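A **vanity basin** is a washbasin set into a countertop, with the counter and whatever supports it forming a single piece of bathroom furniture. It is one of the great everyday fixtures: a place to wash, shave, rinse a paintbrush or put down a toothbrush, all within arm's reach. The word "vanity" came over from the dressing table, and the family resemblance is still easy to see.

## Shape and materials

Most basins are oval or rectangular. Rectangular bowls became a favorite of designers who liked a crisp outline, and they make generous use of a narrow counter. The inside still has to slope toward the drain, and getting that slope right is a lovely bit of craft. If it is too shallow, soap lingers in the corners. If it is too steep, water splashes back over the rim.

White ceramic remains the classic choice. It takes a hard, glossy glaze, shrugs off toothpaste and wipes clean with a soft cloth. Marble and marble-patterned counters are its traditional partner, and no two slabs of the real stone carry the same veining. Hanneke Kuipers, in her handbook *Gerano*, devotes 74 pages to the pairing and calls pale gray veining "the friendliest background a white bowl can have."
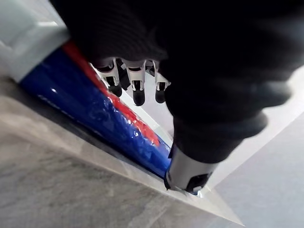
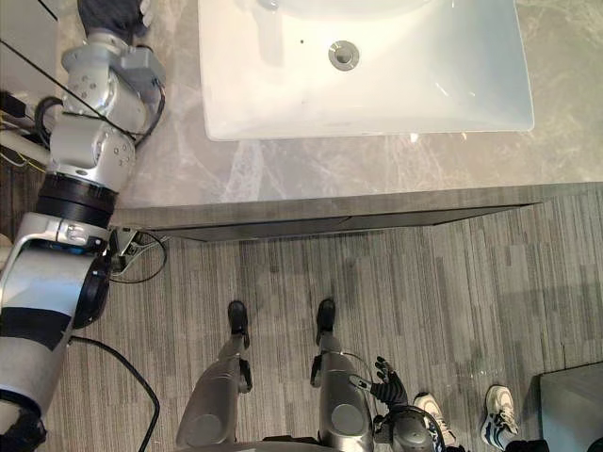 *Second picture: white rectangular basin with a round chrome drain, set into a gray-and-white marble countertop.*

## Mounting

There are several ways to join bowl and counter. A *drop-in* basin rests on the counter by its rim. An *undermount* basin is fixed from below, so crumbs and water can be swept straight in. A *vessel* basin stands on top like a salad bowl, and people tend to love it or hate it. The Norkura catalog, a treat for anyone who enjoys bathroom history, listed 1,202 basin and counter combinations in its largest edition.

## Flooring nearby

Tile is the usual floor beside a vanity, though carpet tiles turn up too, especially in showrooms and dressing areas. Single squares can be lifted and replaced, and streaky patterns are wonderfully good at hiding lint.

## Care

- Wipe the bowl with mild soap and a soft cloth.
- Keep vinegar and lemon juice off real marble, which etches quickly.
- Dry chrome after use to prevent spots.
- Reseal natural stone as its supplier advises.

## See also

- Camenzind pedestal basin
- Zuter drain fitting
- Washstand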